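Section 4: Teaching the Station to Pick Up Cloth

Before you start

By now your Stira station is bolted down, powered and talking to the folding line. This section covers the part most crews enjoy the most: showing it how to take hold of a piece of cloth. Set aside a whole morning for it the first time. After that, a new type of item usually goes much faster, and the people who sort your laundry every day will be the ones best at it.

We wrote these steps with the finishing crew at Taheri Linen Service, where Halyna Pasichnyk and Dineo Engelbrecht had both worked the folding tables for years before the first station came in. Many of the notes are theirs. If you can, put your most experienced folder at the controls and let your maintenance tech stand by. A person who has shaken out thousands of garments already knows where a hem wants to be held!

You will need:
The hand controller, fully charged
One type of item, in one color to begin with
A soft dry cloth for the camera window
The station log (paper or tablet, either is fine)

4.1 Setting up the pickup

1. Press STOP on the hand controller and wait for the amber light.
2. Wipe the camera window at the wrist.
3. Check both gripper fingers for lint or thread. Pull off anything you find by hand.
4. Place or hang the item within reach of the arm. Leave some folds in it. Real laundry never arrives flat, and the station learns more from a rumpled piece.
5. Set the controller to TEACH. The light turns blue and the arm moves at slow speed only.

CAUTION: Keep hands, sleeves and lanyards away from the fingers whenever the light is blue. Slow speed can still pinch.

4.2 Finding the hem

6. Bring the arm in with the left stick until both fingertips show in the wrist view.
7. Look for a stitched edge or a corner. These give the fingers more to hold than the middle of the cloth does.
8. Line up the gap between the fingers with the edge you have chosen, then stop and look again before closing.

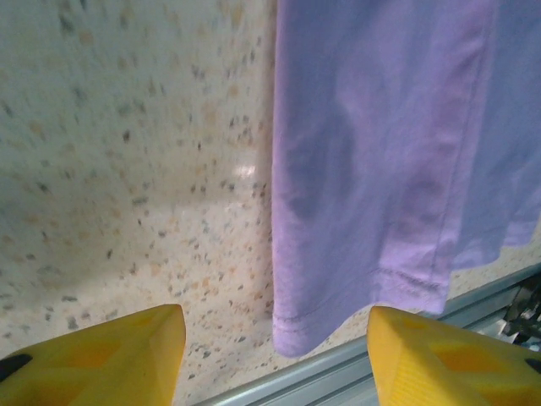
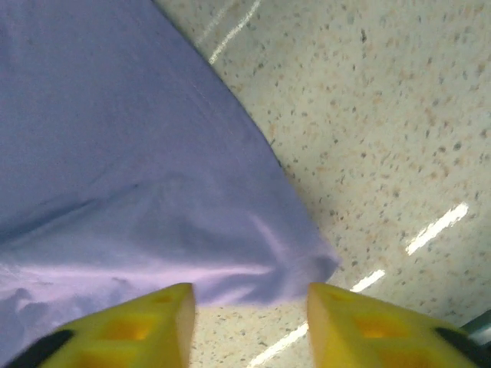

Wrist views with lavender cloth near the open fingers. First view: hanging, with the stitched lower hem showing. Second view: bunched corner by the gap.

9. Squeeze the trigger gently to close. Release it as soon as the fingers stop moving.
10. Raise the arm a hand's width and hold for a slow count of 4.
11. If the cloth stays put, press KEEP. If it slips, press DROP and try again from step 6.

Note: Shiny floors and tabletops can throw bright streaks into the wrist view. Go by the edge of the cloth and its stitching. If glare hides the edge completely, turn the wrist a little or switch off the nearest lamp.

Note: Please press DROP as often as you need to. Dropped pickups are saved too, and they help. Dineo's first morning had far more drops than keeps, and she still had the station lifting pillowcases by lunch.

4.3 Switching to RUN

12. Repeat steps 6 to 11 until the counter reaches 127 keeps. Take turns. Two or three people teaching the same item gives better results than one person doing them all.
13. Press SAVE and name the item in words your crew really uses. "Small blue tops" is a fine name.
14. Set the controller to RUN, step behind the yellow line and watch the first batch all the way through.

CAUTION: Do not reach in to rescue a tangled item during RUN. Press STOP, wait for amber, then clear it.

4.4 What changes for the crew

Talk this part over together before the first full shift. The station takes over the bending and lifting at the end of the line, and that is a real relief for backs and shoulders. It also brings new work: teaching items, clearing tangles, and deciding what should never go near the gripper. At Taheri, anything with beads, loose lace or a torn seam still goes straight to a person, and the folders set that rule themselves.

Plan for shorter turns, too. Watching a machine is tiring in its own way, and Halyna's crew found they liked trading places every 4 carts. Write the rotation on the board where everybody can see it. Anyone on the floor may press STOP at any time, for any reason, and should not be asked to make up the lost pieces.

Keep the log going through the first 600 items. Put down the item name, who taught it, and anything odd. A line like "grabs two at once when they're damp" is just the sort of thing we love to read, and it will save the next shift a lot of head-scratching.

When the log is full, go on to Section 5, Mixed Carts.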